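Plevetti Dehumidifier: Installation and Care Guide
Section 5: Siting, first start and drainage

30/08/2019
By Onness Technical Publications

5.1 Before you start

Read section 2 (Electrical safety) before plugging in the unit. The unit must have stood upright for 14 hours before it is switched on. If it has been carried on its side, even for a short distance, the full standing time applies again.

The unit weighs more when the tank is full. Empty the tank before moving it between rooms.

5.2 Choosing a position

1. Place the unit on a firm, level floor. Thick carpet can block the lower intake.
2. Leave a gap of at least 200 mm between the rear grille and any wall, curtain or piece of furniture.
3. Leave the top outlet clear. Do not stand anything on the lid.
4. Keep the unit out of direct sunlight and away from radiators.
5. Close outside doors and windows in the room to be dried. Inside doors may be left open if more than one room is to be treated.

CAUTION: Do not use the unit in a bathroom or within reach of a bath, shower or basin.

Note: In rooms below 5 °C the unit will run its defrost cycle often and will collect little water. The Sastry low-temperature model is intended for unheated garages and outbuildings.

5.3 First start

1. Push the tank in until it clicks. The red tank light goes out.
2. Plug the unit directly into a wall socket. Do not use an extension lead.
3. Press POWER. The fan starts at once. The compressor starts after a short delay.
4. Press MODE until AUTO is lit.
5. Set the target humidity with the + and - keys. The factory setting suits most living rooms.

If the unit is switched off and on again, the compressor will wait before restarting. The delay protects the compressor and cannot be turned off.

5.4 Emptying the tank

When the tank is full the unit stops and the red light comes on. Slide the tank out with both hands, pour the water away through the corner spout, and wipe the float and the inside of the housing with a soft dry cloth. Do not remove the float. If the float is missing or jammed, the unit will not run.

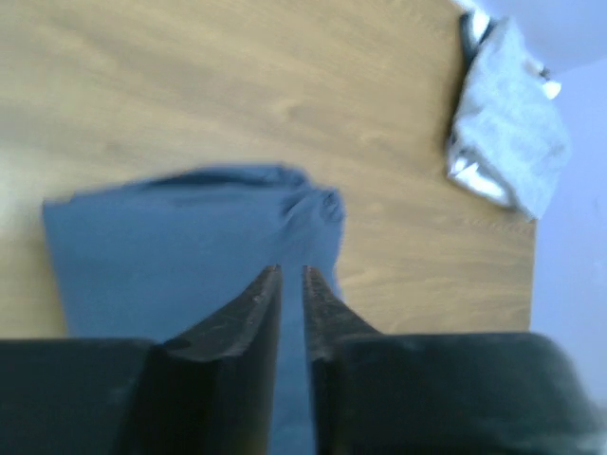
The tank may be rinsed with lukewarm water and a little washing-up liquid. Bleach, solvents and scouring powder will damage the plastic. Dry the outside of the tank before sliding it back in, and check that the handle is folded down.

CAUTION: Water from the tank is not fit for drinking by people or animals.

5.5 Continuous drainage

A hose may be fitted if the unit is to be left running for long periods. The hose is not supplied.

1. Switch off and unplug the unit.
2. Remove the rubber plug from the drain outlet at the rear. Keep the plug.
3. Push the hose fully on to the outlet and fix it with a clip.
4. Run the hose downhill to a drain along its whole length. The free end must not lie under water.
5. Switch on and check the joint for leaks after one hour.

To return to tank operation, remove the hose and refit the plug. Water will run on to the floor if the plug is left out.

5.6 Air filter

Clean the filter every two weeks in normal use. Pull it out by the tab, vacuum both sides and refit with the tab facing outwards. Replace the filter after 1,000 hours of running, or sooner if the mesh is torn. The FILTER light must be reset by hand: hold MODE until it goes out.

5.7 Storage

Empty the tank, clean the filter and leave the unit unplugged with the tank out for a full day. Wind the cable loosely. Store upright in a dry place.

Last updated: March, Trilatberg office

Related sections
Section 2: Electrical safety
Section 4: Parts and controls
Section 6: Timer and night mode
Section 7: Fault codes
Sastry low-temperature model: supplement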